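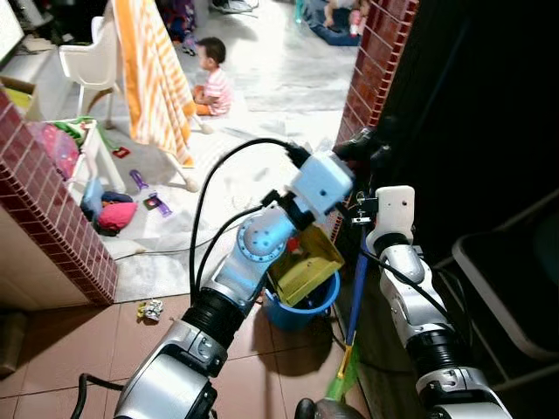 Monday, natural dye bench, Bravetside

Madder day at last! I've been wanting to get back to this since Orvokki Kauppinen sent over the second bag of ground root from Flusness, and it was worth the wait. The colour is miles better than the June lot (June came out a sort of tired salmon, see the card pinned by the scales).

What went in: 108 g of the Tikkanen wool, three skeins, scoured last week and mordanted in alum overnight. Root at equal weight to the wool. Soaked the root in 1000 ml of tap water first, then topped up until the skeins could move. Tap water on purpose this time, as ours is hard and madder loves a bit of chalk.

Brought it up very slowly. I kept it at 60 and no higher, with the lid off so I could hover over it. By mid-morning the first skein was already a proper brick red and I may have shouted for everyone to come and look. Left all three in until 16:00, turning them whenever I walked past.

Results so far:

Skein 1, straight out and rinsed: brick red, very even, lovely.
Skein 2, dipped in weak iron water: plummy brown, darker at one end where I let go of it too early. My fault, still pretty.
Skein 3, left in the cooling pot: checking tomorrow. I have high hopes!

Smell is earthy and a bit sweet, nothing like the weld, thank goodness.

Orvokki reckons the Flusness root is older when they lift it, which would explain the depth. Need to ask her how many years it had in the ground and whether they dry it whole. If she's right I'd like to try a half-strength bath with the same root and see if we still get red or slide into orange.

Also: the used root isn't finished. I've strained it and kept it in the tall jar for an exhaust bath, labelled Fula because that's the shawl pattern I want the pale pinks for. Please don't tip it out!

To do: cut samples for the window test, write up card 3, order more alum, find the good thermometer.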